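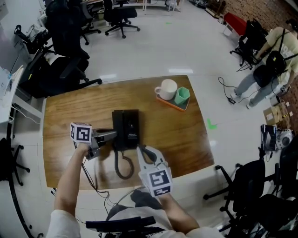
A black corded phone on a wooden table, with its coiled cord lying on the bare wood.

Cleaning a desk phone

Unplug the line before you start. Wipe the handset with a soft cloth dampened with water and a drop of dish soap, and never spray the phone itself. Go over the mouthpiece twice. Use a dry cotton swab between the keys.

Coiled cords hold a lot of grime. Take the cord off at both ends, stretch it a little at a time, and wipe along the coils. If it has twisted up on itself, hang it from one end overnight.

Dry the tabletop before the phone goes back. Keep mugs and cups on a tray at the far corner, well away from the cord.

Iida Ruotsalainen, 2023-07-15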